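A day at the regional courthouse in Kolitz

Our group of court reporters and law students visited the Kolitz regional courthouse on Wed 18 December, on one of the open days the court holds before the winter recess. There were 26 of us. The visit started at nine in the main hall and finished a little after three.

Ustyna Chornovol, who handles press matters for the court, met us after the security check and handed out a printed schedule. She explained that the building houses the civil and criminal divisions on the first two floors and the administrative division on the third. The court took in 1520 new civil cases over the past year. Its judges closed fewer than that, and the backlog came up in nearly every conversation we had.

We spent the first hour in Courtroom 4, where a panel was hearing an appeal over a land lease.
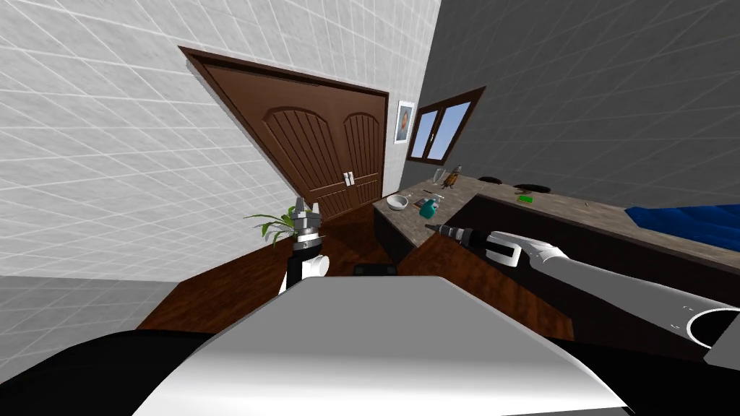
The hearing was short. Both lawyers had filed written arguments and the presiding judge asked only a few questions, mostly about the date on which notice was served. The decision was put off until January. Some of the students had expected longer speeches, and Chornovol told them that most appeals in this division are argued on paper.

After the hearing we went up to the registry. Ridwan Jugah, the deputy registrar, showed us how a case is assigned. Until two years ago the court president gave out cases by hand. They are now drawn by a program called Istix, and the result is printed and put in the file where both parties can see it. A party that objects has five working days to ask for a review. Jugah said that 396 such requests had been made since the change, and that most were turned down.

Mayu Nomura, one of the students, asked who checks the program itself. Jugah said an outside auditor does it once a year and the report goes to the judicial council. The latest report has not been published. He did not know when it would be.
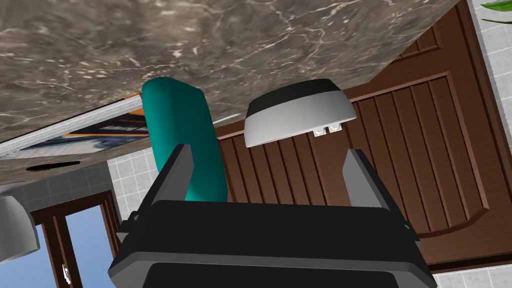 Can the public attend hearings without signing up?
Anyone over sixteen can walk in with an ID card, as long as the hearing has not been closed by the judge and there are seats left.

Lunch was in the staff canteen on the ground floor. In the afternoon we had a talk with Judge Audrey-Anne Cloutier, who has sat in the administrative division for eleven years. She spoke about the new appointment rules, under which the council picks candidates from a ranked list and must give written reasons if it skips a name. She supports the rule on reasons. She is less sure about the ranking, which in her view puts too much weight on exam scores and too little on years in practice.

She would not discuss the Vlachou case, which is still pending.

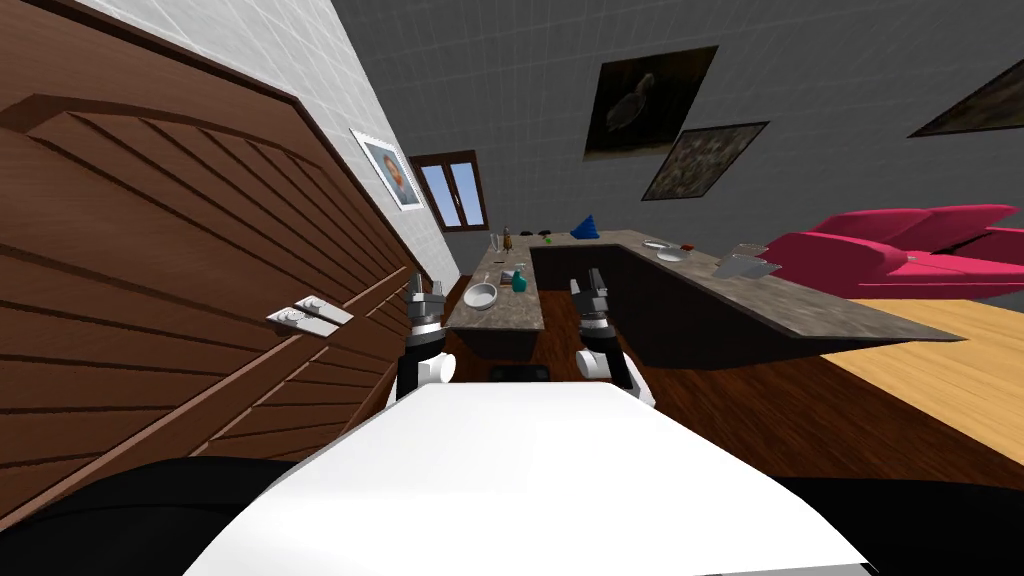 The last stop was the archive in the basement. Files are kept there for ten years and then moved to a storage site in Lidirero. Ruby-Lee Tapsell, the archivist, said requests for old files take up to three weeks, and that people should send the case number with the first letter.

The next open day is planned for spring. Groups need to write to the press office at least a month ahead.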